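Home | Builds | Gallery | Members | Opening times | Contact

Inga: the two-armed table setter

Inga is a pair of small robot arms on a frame, built by members of the Darnby shared workshop. The job we gave ourselves was to have it lay a table for one person. Work started in May and the build is still going on. This page collects the photo and notes from it, grouped by part, for anyone who wants to put together something similar. The build team is Baptiste Lebrun, Ratree Chantharasri, Brock Boychuk and Jintana Luangrath.

Page last updated September 21, 2018.

The frame

The frame is black aluminium extrusion, bolted together with corner brackets and T-nuts. Brock cut the lengths on the workshop chop saw and squared the ends by hand. We first had the arms bolted straight to the tabletop, and every fast move shook the cups. Moving them to the frame cured most of that. If you copy this, buy more T-nuts than the drawing says. The type you slide in from the end has to go in before the corners are closed up, and we took the back rail off twice after forgetting.

The tabletop

Butcher-block style, light in colour, sanded and oiled. It came out of a kitchen that Jintana was refitting. We wanted a real table surface with some grain in it, as plain white board gave the software an easier time than it would get in a house. The oil needed 36 hours before anything could be stood on it.

The arms

The arms are mounted one to each side. They are built from bought-in motors with brackets and angled links that we assembled here. Baptiste wrote the first motion code on a laptop and then moved it to the workstation beside the table. Each arm has its own zero position, set with a printed jig that slots over the shoulder. We check the zero at the start of each session and again if anyone has leaned on the frame.

The longest job was keeping the two grippers from hitting one another. They share the middle of the table, and for a month we only ran one arm at a time. Ratree added a rule that treats each gripper as a block 30 mm larger on all sides than it really is. The arms now pass close by without touching, though they slow down a lot when they do it.

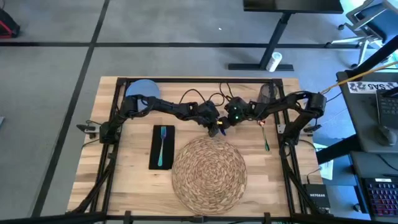
Both grippers over the middle of the table, with the spoon at the right arm. Fork on the napkin, placemat still empty.

The order of laying went through several versions. At one stage the plate went down first and the cutlery was fitted around it, which left very little room for the fingers to open. We also tried the cup first, and the left arm kept swinging through the place where it stood. The current program deals with cutlery before the plate and leaves the cup until last.

Cutlery

The fork and spoon are from an iridescent set. Shiny cutlery is hard work for a camera because the colour changes with the angle, and the spoon was missed far more often than the fork in early runs. Turning off the strip light over the bench helped. Ratree then collected 1,000 pictures of the set under different lamps and retrained the detector on them. It still has trouble late in the afternoon when the sun comes through the side window.

Napkin and placemat

The napkin is black and gets folded by hand. Folding by robot is a separate project and not one we have started. The placemat is a round woven one in natural fibre. A thinner mat was tried and it slid every time a gripper brushed it.

Plate and cup

A light blue plate and a clear plastic cup. The plate is picked up by the rim. We had two breakages with china during testing and would suggest starting with something you don't mind losing. Grip force for the cup is set low. Too much and the sides bow in, too little and it drops on the way over.

Wiring and network

Cables run up behind the joints towards the back rail, with enough slack for full travel. Leave more slack at the elbow than looks right. Ours pulled out of its socket at full stretch until Brock re-ran it. The network switch sits near the front right corner of the table, where the plugs can be reached. Label both ends of each cable before you fix anything down.

Software

The control program is called Ganero and was written by Baptiste, with the gripper part by Emerson Barbosa, who joined in the summer. The timing log and the stop button handling are in a separate program, Flerkico, so that a crash in one does not take the other down. Copies of both are on the workshop server for members.

Still to do

A softer pad for the right gripper. Covers for the exposed ends of the extrusion. A faster approach to the plate, as the present one takes 27 seconds. Jintana is drawing a tray to hold the cutlery at the start of a run, and will post the drawing here when it has been cut and tried.

Members who would like to help can sign up on the sheet by the tool store.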